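## Section 4: Getting the Folding Station Ready for a Practice Run

Welcome back! If you've made it through Section 3, your arm is bolted down, it knows where home is, and it has (we hope) stopped complaining about its wrist joint. This section takes you through setting up the mat, the backdrop and the cloth, and then your first slow passes over a garment. New members of the Hutdale Robotics Club usually need a full meeting for it, and there's no prize for hurrying, so please take your time and have a snack halfway.

**Before you start, you will need:**

- the grid mat and the green backdrop cloth, both from the long drawer
- binder clips for the backdrop
- two or three soft garments from the practice bin
- the club laptop with the Prirnetti control program open
- a partner to sit by the stop button

**CAUTION:** Keep hands, hair, sleeves and lanyards off the mat whenever the motors are powered. The arm is small but it is stronger than it looks, and it has no idea you are there.

### 4.1 Mat, backdrop and cables

1. Lay the mat flat with the grid side up and smooth it from the middle outward with your palms. A soft crease is fine. A ridge you can feel with your fingertip is worth another go.

2. Hang the green cloth behind the mat and clip it near the lower edge. Don't fuss over the wrinkles (we used to iron it, and it made no difference to our scores at all).

3. Check the cables. The one near the gripper needs a generous loop so that the wrist can turn all the way without tugging on it.

4. Put one folded garment on the mat, then bring the gripper down beside it at the slow speed setting. Stop just above the mat with the jaws a little apart.
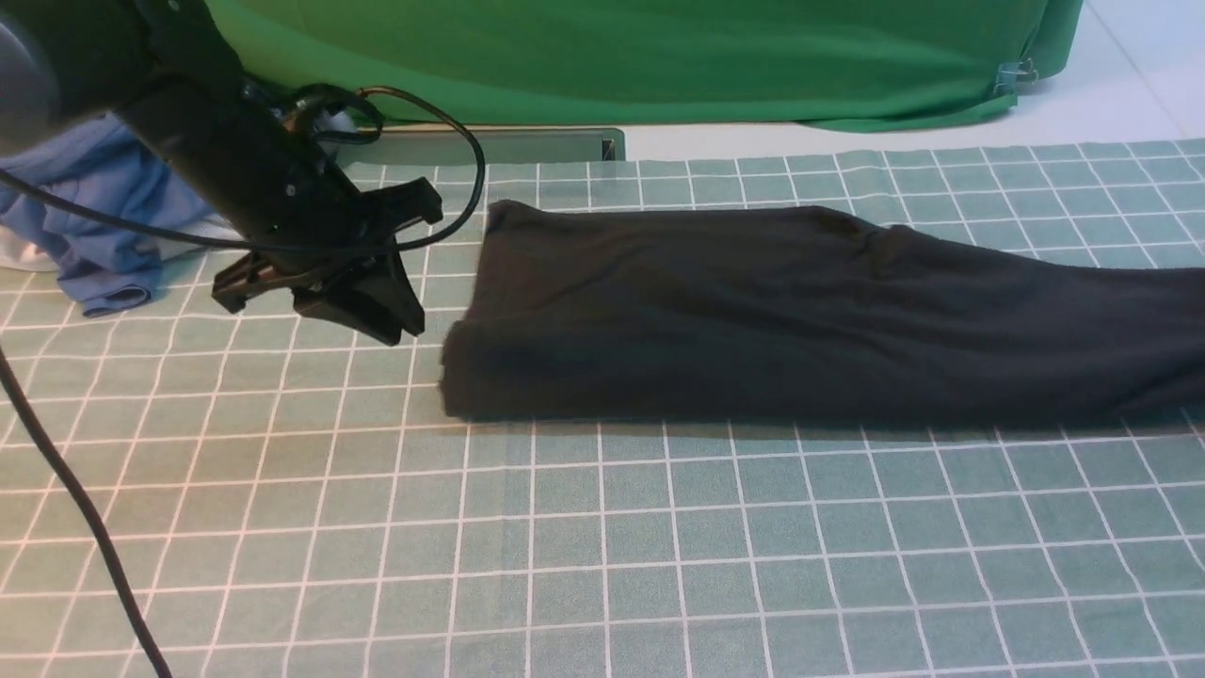
**Can we practice with clothes from home?**

Please stick to the practice bin for your first few runs. After that, anything soft without zippers, buttons or beads is welcome, as long as you don't mind it coming home with a snag or two.

### 4.2 Checking the wrist camera

The wrist camera sees much less than you do, and it sees it from a funny angle, so give it a few minutes of your attention before recording anything.

5. Open the wrist view in Prirnetti and set the brightness to 41. If the green cloth looks pale and yellowish on one side, that's usually glare, and you can leave it alone unless the garment looks washed out too.

6. Move the gripper slowly over the garment. Both fingertips should show at the bottom of the picture, with cloth visible between them.
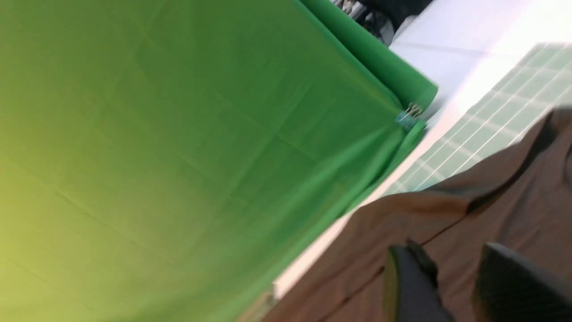 *Figure 4-2. Wrist view with both fingers over the brown cloth.*

7. If you see only one finger, loosen the camera screw a quarter turn, nudge the camera, and tighten it again. Edileuza Dantas wrote the little alignment page taped inside the toolbox lid, and it is much clearer than anything I could fit in this step.

**Note:** Dark fabric is harder for our program than light fabric. If it loses the edge of a dark garment, try opening one fold so there's a longer, straighter side for it to follow.

### 4.3 Your first practice passes

8. Have your partner say "ready" out loud. Then press **Start** and let the arm make one pass from beginning to end without touching the controls. It's hard to sit still, I know!

9. When the pass is over, back the gripper away and look at the bundle in the wrist view before you tidy anything. You want to be able to make out the folded edge and the end of the bundle clearly, with some open mat between the garment and the fingers. 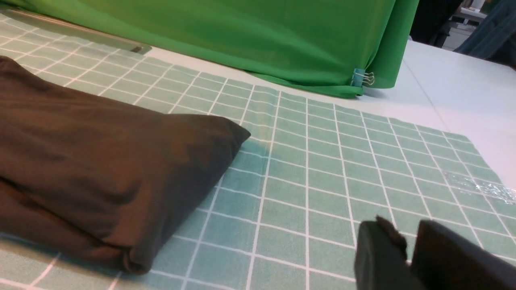
10. Power down the motors, wait for the light on the control box to go out, and then look over the finger pads. Pick off any lint or threads with the tweezers. Loose bits of plastic or packaging should come off the mat too, as shiny things can confuse the edge finder.

11. Save the run under your team name and write a line or two in the Ciobanu notebook on the shelf. "Missed the corner, tried again" is a perfectly good entry. Teams going to the Justimville meet in August need 9 saved runs, and Mehrangiz Rashti will happily go through them with you if you ask her a meeting ahead.

**CAUTION:** Never lift the garment off the mat while the control box light is on, even if the arm has stopped moving.

When you've saved your run, fold the mat along its old creases, coil the backdrop clips into their tin, and carry on to Section 5, where you'll teach the arm to find a sleeve.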